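Project report: a pair of hand-held grippers for Stollum

By Irina Matei
Made at the Joswood shared workshop, Uvunbridge

I should say at the start that I wanted to build a whole robot arm. My tutor, Shu-fen Tu, looked at my first plan (six motors, two circuit boards, a budget that made my mum laugh) and asked me which bit I was most curious about. It was the hand, easily! So Stollum became a project about hands: two grippers that a person can hold and work, with the idea that a robot can learn from the recordings later on. The arm can wait for next year's money.

Danylo Romaniuk did the wiring with me and my sister Roxana did the tidying up of my drawings, which were a disgrace. We had the big table at Joswood from November, mostly in the evenings after 7, when the laser cutter people had gone home and you could hear yourself think.

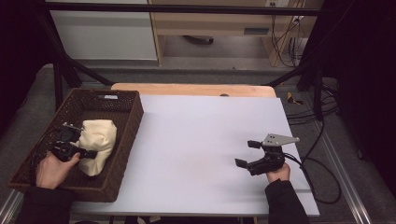
The task I picked was laundry, or the smallest bit of laundry I could get away with: one cloth, one basket, out and back in again. I'd started with wooden blocks and they were too easy, you squeeze and they stay squeezed. Cloth goes wherever it likes. We put a white board over the table top so that the cloth would slide the same way every time, and then spent ages arguing about which hand should do what. With the basket over on the left, the left hand naturally does the reaching in and the right one hangs about over the board waiting for its turn, so I ended up writing the instructions that way round. I'm right-handed and it felt very odd for the first evening. After that I stopped noticing.

The fingers are on their third version. Version one had a curved tip, copied from a kitchen tongs design I liked the look of, and it slid off everything. Version two was flat but too thin, and one of them snapped while Danylo was showing it to his dad. The ones we use now are flat-faced and chunkier, and I took the sharp corners off the ends so they wouldn't snag on the weave. I printed them overnight on the Dinsa, which is the old printer by the sink, and it does make a lovely job of big flat parts if you leave the lid shut.
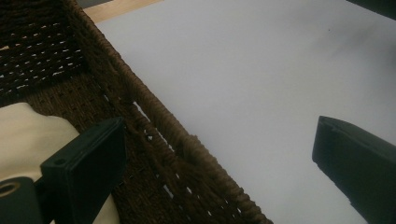
The budget was 60 pounds for everything that wasn't already in the workshop drawers. Most of that went on cable. I'd bought short ones to begin with, thinking short meant neat, and the first time I reached across the table I pulled the plug clean out of the box. The longer ones get underfoot but they let you move your arms like a normal person. I also wasted a whole evening on a cable with a broken wire inside it that only failed when I lifted my elbow, so now we wiggle every cable before we start, and anyone who skips the wiggling makes the tea.

Smaranda Dinu, who runs the workshop, let us leave the frame up between sessions, and that saved us so much time I can't tell you. Before that we were putting it together and taking it apart every night and the measurements were never quite the same twice. 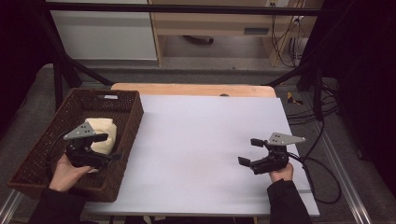 For the recordings I set a target of 400 goes at the task. We got through 27 on the first evening and I thought we'd never finish! It speeds up once you stop talking. Danylo and I swapped over whenever one of us got clumsy, and I kept a notebook with the bad goes marked in red: cloth dropped, basket dragged along, one finger caught in the handle.

Dragging the basket was the most common mistake by miles. You close on the cloth, you think you've only got cloth, and off goes the whole lot across the board. I tried sticking the basket down with tape, then took the tape off again after a chat with Shu-fen, who pointed out that a basket at home isn't taped to anything.

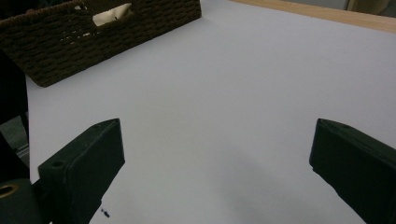
Things I would change: the grip is too fat for Roxana's hands, and she told me so every time she picked one up. The screws work loose after a long session, so I'd like to use the locking sort of nut. I'd also start the notebook on day one, as there are two evenings at the beginning that I can't say anything sensible about.

Next term I want to try it with 3 cloths in the basket at once, and a towel if I can make the jaws open wider. The drawings for all the finger versions, including the tongs one, are in the Stollum folder on the workshop computer, and anybody at Joswood is welcome to print a set.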